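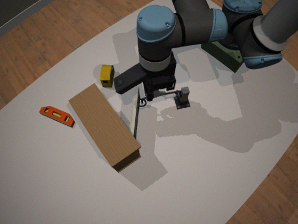 How long should sourdough rye be left before it is sliced? A full day, wrapped in a cloth, and longer if the loaf is over a kilo.

I put that first for those who only read the top of these messages. The rest is a reply to Mihret's post, and the file with the baking notes from the Stotham weekend has been updated to match.

On 2018-06-09 Mihret Teshome wrote:

> Hello all,
>
> I have now baked the Stotham rye four times and I get the same fault
> every time. The crust is fine and the loaf has a decent shape, but the
> crumb sticks to the knife and there is a damp line along the bottom,
> the depth of a finger. I cut the last one three hours after it came
> out. The flour is Huveck dark rye, the starter is fed the night before,
> and I bake in the Burkavex tin with the lid on for the whole time.
>
> My oven only goes up to 230. Is that the problem? And does anyone
> still have the sheet with the water amounts? Mine got wet and I can't
> read the second column.
>
> Mihret

Mihret,

230 is enough. I have baked rye at 220 for years and the crumb is no different from what I get in the hotter oven at my sister's. I would look at three other things before blaming it.

The first is the cutting. Three hours is too soon for an all-rye loaf. The inside is still setting, and any knife will drag through it and come out smeared. Leave the next one until the following day and see how much of the fault is still there. I would guess half.

The second is the lid. We did say lid on at the weekend, but we meant for the first part only. Take it off after 15 minutes and leave it off. With the lid on throughout, the steam has nowhere to go and the bottom of the loaf sits in it. When the bake is done, tip the loaf out of the tin straight away and put it back on the bare shelf for a few minutes.

The third is the starter. A damp line at the base can also mean that the dough was not sour enough when it went in. Fed the night before is fine if the kitchen is warm, but in a cold one it may need 14 hours or more. Go by smell. It should be sharp, a bit like cider, and the top should have started to sink in the middle. I had the same trouble every December until I moved the bowl next to the boiler.

As for the flour, Huveck dark is coarser than what we used. Ours was ground on Alan's old Bühler mill and took up water faster. With a coarse flour I let the dough stand a little longer before it goes into the tin, but I keep the water the same.

The sheet is in the list archive, message 3227. The second column is for the larger tin, so you can ignore it unless you have changed tins. There is a mistake in the salt on the bottom row - it should be the same as the row above.

Could whoever has the spare proving baskets bring them next time? We were short of two.

Peter

--
To leave this list, send a blank message with "unsubscribe" as the subject.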